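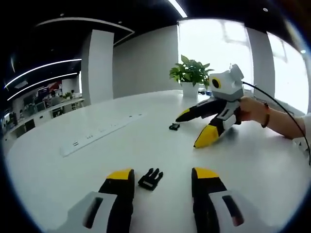
Do you need a robot arm to start recording with the Nomia hand-held kit?

You can record everything with the two grippers and a laptop, and the arm only comes into it when you want to play back what a trained model has learned.

That is the part of the Nomia pitch I believe. The rest of it I would take slowly. The sales page promises "robot-ready data in an afternoon," and after two weeks with a loaner set I can say that an afternoon gets you a folder of files. Whether any of it is robot-ready depends on how you work, and the manual is thin on that. These steps are what I would have liked to get in the box.

Step 1. Clear the table, then leave it alone

Pick a plain table with space to stand on at least two sides. Two people holding grippers need more elbow room than you think. Nomia says any surface will do. I tried a glossy dark desk first and lost tracking every time a ceiling light showed up in it, so I don't agree. A light, matte top gave me the fewest dropouts.

Leave something in the background for the cameras to hold on to. A plant, a bottle, a shelf, whatever is already there. Blank walls on every side made the position estimate wander. Once you have started a session, don't move any of it.

Step 2. Sort out the cables

Each gripper in my set has a thin cable coming off the back, and the brochure somehow never shows it. Run it over the forearm and down behind the elbow. If it hangs in front it will drag small parts off the table, and you won't notice until the take is over. Bulton sells a clip for this at a price I won't repeat. A strip of hook-and-loop tape does the same job.

Step 3. Calibrate both grippers together

Open and close each one all the way, slowly, when the software tells you to. Then hold them with the tips facing each other over the middle of the table and wait for the green bar. The manual treats this last part as optional for two-handed work. Skip it and your left and right hands will be recorded as if they stood in slightly different rooms. 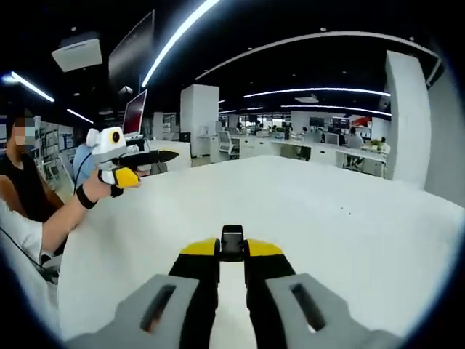

Step 4. Start with one small, dull task

Buckles, clips, caps. Something light that you can pick up, turn over and put down again in a few seconds. I know the demo video has them folding a shirt. Don't fold a shirt on your first day.

Do the move at half your normal speed and come to a full stop at the start and the end. Keep your free hand out of the way. Most of my early takes were ruined by me reaching in to straighten a part, which a robot with two grippers and no spare fingers can't copy.

Step 5. Throw takes out early

I recorded 404 takes over the loan period. The software marked nearly all of them as good. After watching them back I kept 269, and I was being kind. The automatic check looks for lost tracking and dropped files and that's about all - it has no opinion on whether you picked up the part or shoved it across the table.

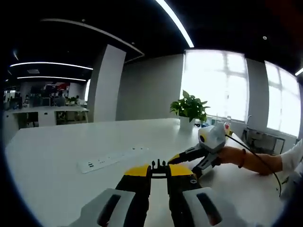
So watch them the same day, while you still remember what you were trying to do. Name the folder after the task and the operator. Zixuan Xie, who shared the sessions with me, has a much lighter grip than I do, and mixing our takes without a label made it hard to tell why some of them looked so different.

Step 6. Export a handful before you record the rest

Record 14 takes, export them, and open them in whatever you plan to train with. My first export came out with the gripper width in the wrong units. Support (a patient person named Booker Greenberg) sent me a fix the next morning, but I would have been very annoyed to find that after 200 takes.

Should you buy it?

If you already have someone who can train a model, maybe. The grippers are comfortable, they close squarely, and I never had a battery to charge. If you are hoping the kit will get you around needing that person, it won't, whatever the page says. Ask for the loan period in writing before you pay for anything. I asked in May and got it by the end of the week.

The subscription is a separate matter. I turned it down, and the basic recorder kept working without it.

Last checked against the current software on 28/10/2022. The menu names in the older version are different, but the order of the steps is the same.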